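8/10/19

Spent most of the morning on the gripper budget with Dwight.
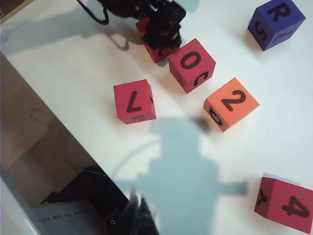 We have 2575 left to spend before the new year's money starts, and both of us want it to go to different things. Dwight wants a second set of fingers from Nolletano and a spare cable. I want to put 1000 toward a better table, one that bolts down, and hold the rest for repairs. The foam blocks cost next to nothing, so we left them off the sheet. A bag of 47 would last us years.

Called McIntyre about the fingers. They quoted a price per pair and said delivery takes 2 weeks. Zistlow is cheaper but wants the whole amount up front, and I didn't like how the man on the phone dodged the warranty question. Keegan Wong bought from them in May and is still waiting on a part. I wrote his number on the back of the quote so I can ask him again.

Dwight Campbell doesn't give up easily. He says the arm is no use to us if a finger breaks and we sit idle. I said the same about a table that moves. We agreed to get the spare cable either way and to price the fingers one more time.

Had soup for lunch. Rain after four. Need to send the form to Ititz before they close the account for the year, and find the old receipt for the mounting plate.

Recent entries
Moving the shelves
Second call with McIntyre
What the wrist camera cost

Contact | Copyright 2019 | Back to top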